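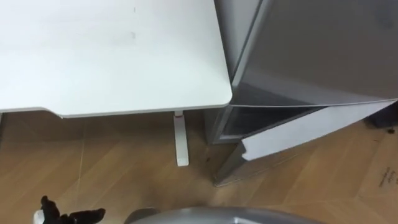
About Ovodel

Ovodel is a small press that publishes short crime fiction. We put out two anthologies a year and, when the money holds, a novella. We've read a lot of "about us" pages from other publishers and most of them claim to be passionate about storytelling. We assume everyone in this business likes stories, so we'll skip that part.

Who runs it

Tarmo Eglītis started the press after eleven years of copyediting thrillers for other people. He still edits every story we print. Makowska handles contracts, royalties and anything with a spreadsheet in it, and she reads the slush pile second, after Tarmo, so that he can be overruled. She goes by her last name on the covers and in email. Cover design is done by whoever we can afford that season.

What we publish

Stories between 2,500 and 9,000 words with a crime somewhere in them. We don't much care whether the crime is solved. We are tired of serial killers who leave poems. We are suspicious of detectives with a dead wife, though we have bought one of those and would do it again if the sentences were as good.

Every anthology has a place or a trade at its center. Ornora, our first, was set entirely in one made-up lake town, with each writer handed the same street map and the same unpaid bar tab. Reviewers called it "uneven," and they had a point about the middle. Planix, the follow-up, takes place inside a failing software company and sold better, mostly to people who had worked at one. The next book is about county fairs. Submissions for it close at the end of November.

What we pay

A flat fee of $200 per story on signing, plus an equal share of royalties. The royalties have so far been enough for lunch. We pay the fee before publication, and if the book falls through you keep it. Please be wary of any press, including one with a nicer website than ours, that offers exposure or asks you to buy your own copies. We don't charge reading fees and we don't run contests.

What we won't promise

We can't get you on a bestseller list. We don't believe in "launch strategies" that consist of asking authors to email their relatives. We send review copies to a list of critics and bloggers, some of whom answer. We enter the books for awards when the entry fee is reasonable, and we don't print "award-nominated" on a cover because we mailed someone a check.

We also can't give notes on every rejected story. If you hear from us with comments, it means we argued over yours. Expect an answer within 3 months. After that, write and nag us.

A word on AI

We buy stories written by people. We don't trust the detection tools and don't use them. Our contract asks you to sign your name to the work, and we edit closely enough that a writer has to be able to defend a comma.

Getting in touch

Use the contact form. Agents may write too, but the fee is the same. Bookstores can order direct at the usual trade discount, returns accepted, grudgingly.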